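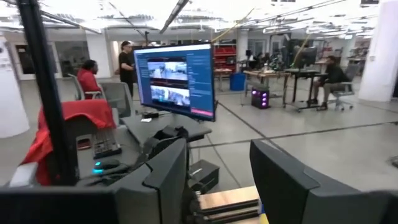

3 min read

Shared Desks, Fernley Lab: Project Report
Kamarul Sopacua and Ita Quinlan

Our question was whether a clear desk rule changes how people use a shared workroom. The Fernley handbook says it does. We doubted that going in and we still mostly doubt it.

The rule has 2 parts: cables go back in the tray, and nothing stays on a desk overnight. We checked the desks each evening in May, 31 checks in all. Keyboards and mice we ignored, as they live there. Cables, headsets and cards counted as clutter. So did clothing on chairs, which Ita argued against and I now think she was right. A chair is not a desk.

After the reminder signs went up, the desks looked better for a few evenings. Then the cables came back. The handbook credits the signs with the early change, but people also knew we were checking, and we had no way to separate the two.

We would not pay for the Jemari cable trays on this evidence. A longer hook rail by the door might do more for the chairs. We did not test one, and the check sheet would need a separate line for it.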